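Papelada da casa: como guardar os documentos do IMI sem perder a cabeça
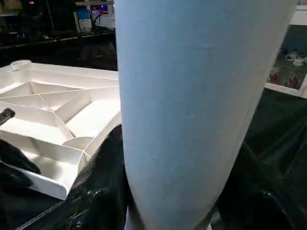 Todos os anos, quando chega a nota de cobrança em maio, lá ando eu de gaveta em gaveta à procura da caderneta predial, que jurava ter deixado junto da escritura. Este ano resolvi pôr ordem na mesa de trabalho e ficam aqui os truques que foram resultando cá em casa (alguns roubados à minha cunhada Najwa Farah, que é muito mais arrumada do que eu!).

Comecem por juntar tudo o que diz respeito à casa num só sítio: caderneta, escritura, licença de utilização, plantas, comprovativos de pagamento. As plantas grandes guardam-se melhor enroladas, com uma tira de papel à volta em vez de elástico, que com o tempo resseca e cola. As folhas pequenas vão para micas, uma por ano, com o ano escrito a lápis no canto.

Se fizeram obras, um anexo, uma marquise, uma garagem, abram uma pasta à parte para as faturas e para a correspondência com a câmara e as finanças. Foi o Nuno Cordeiro, meu vizinho de baixo, que me convenceu disto depois de passar 2 tardes inteiras à procura do papel da avaliação. O valor patrimonial pode mudar depois de umas obras, e dá muito jeito ter à mão o antes e o depois.

Para etiquetar, fita de papel e caneta de feltro fina. As etiquetas autocolantes bonitas que comprei largaram-se todas no primeiro verão, uma tristeza. E nada de clipes metálicos em papéis que vão ficar guardados muito tempo: enferrujam e deixam aquela marca castanha que já não sai.

Gastei aproximadamente 22 euros em pastas e micas, e ainda sobraram para a papelada do carro. A humidade é que continua a ser a minha guerra. Ponho uns saquinhos de sílica no fundo da caixa e troco-os quando mudo a roupa de estação, e deixo sempre a caixa numa prateleira alta, longe da parede que dá para a rua.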